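## 5. What went wrong with the lid task

I'd love to report that everything in the two-arm setup behaved itself once the planner was tuned, but it didn't, and I think the failure is more useful to other people than the success rates in Section 4. So I'm going to spend a few paragraphs on it, including the parts where I was slow.

The task, as a reminder, is one step of a board test. A small circuit board lies on top of the fixture housing, the lid frame at the back has to be brought down over it by its handle, and the arm has to let go and back off. We wrote the simulated version at Larano before moving anything onto the bench at Orley, mostly so that we could run it overnight without anyone sitting next to an emergency stop. The motion layer is Dramico, our own, and the contact settings started out as the defaults from the Dehghan scene library. I mention the defaults because they come back later (sadly).

### 5.1 The fault

In the first long batch we ran 1000 episodes. The success check passed on almost 600 of them, and I was pretty pleased for one evening. Then I started watching replays, picking them by hand, and in the second one I opened the gripper closed on thin air just in front of the handle, moved down through the lid arc, opened again and went home. The lid hadn't moved at all. The episode was marked as a pass!

The check was the culprit there, and it was my check. It looked at the commanded position of the gripper and never at the lid hinge angle. If the gripper got to the release pose with its fingers open, the episode counted. I'd written it that way months earlier, back in October, for a version of the task with no hinge in it, and I carried it over without a second thought.

So we had two problems stacked up: a planner that sometimes missed the handle, and a score that couldn't tell. I fixed the score first. Everything below uses the hinge angle, read at the end of the episode after the arm has retreated. 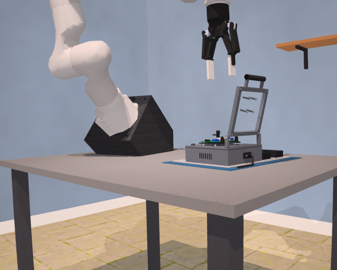

**Figure 5.** Simulated workcell for the lid task, with the gripper open above the test fixture and its raised lid frame.

### 5.2 Where the misses came from

My first guess was the grasp pose. The handle is a cylinder mounted horizontally across the top of the frame, and the two fingertip pads don't leave you a lot of slack if the approach is off by a little. I spent far too long nudging the pose by hand. It helped in some starting positions and hurt in others, which should have told me I was looking in the wrong place.

The real trouble was in the handoff between arms. Dramico plans for both manipulators, and when one of them is parked it is supposed to be treated as a fixed obstacle. But the obstacle copy was made at the start of planning, before the parked arm had finished settling. In some episodes the planner was steering around an arm that was no longer where it thought it was. It would add a detour, run out of its time budget, and return the last partial path with a status flag saying "complete". The gripper then stopped short of the handle and carried on with the rest of the script as if it had arrived.

That flag bothers me more than the stale copy. A planner that runs out of time is normal. A planner that runs out of time and reports success is a safety matter, and I'd say the same if we had only ever used it in simulation. On real hardware the next command after "complete" is to close the fingers, and the one after that is to swing down toward a housing with a board on it.

We also found a smaller fault in the contact settings. The default friction on the pads was so high that a glancing touch on the lid frame could drag it forward. In 18 episodes the lid came down even though the fingers never went around the handle, so those passed the new check too - for a bad reason. I've counted them as failures in the revised table. You could argue with that, and one reviewer of an earlier draft did, but I wouldn't want to rely on that kind of touch on the bench.

### 5.3 What we changed

The changes are pretty dull. The obstacle copy is now made after both arms report zero joint velocity. A partial path comes back as an error, and the script stops on an error and holds position. Before the fingers close, we compare the measured gripper pose with the handle pose and abort if they disagree by more than the pad width. The pad friction was lowered until a sideways brush no longer moved the lid in our touch test.

I also added a check that has nothing to do with the lid: if the idle arm moves at all while the other one is working, the episode ends and gets flagged for a person to watch. It fires more than I'd like. A few of those turned out to be harmless settling, and the rest I'm still going through.

### 5.4 What I'd still worry about

We haven't tested with the fixture shifted on its base plate, and the hinge in our model has no play in it. A lid that wobbles sideways would change the handle pose partway through the swing, and the pre-grasp check wouldn't catch that because it only runs once. The side lever on the fixture is also ignored by the script - we treat it as fixed geometry to be avoided. Until those are covered I'm keeping the speed limit low on the Orley bench, with someone standing at the stop button for every run.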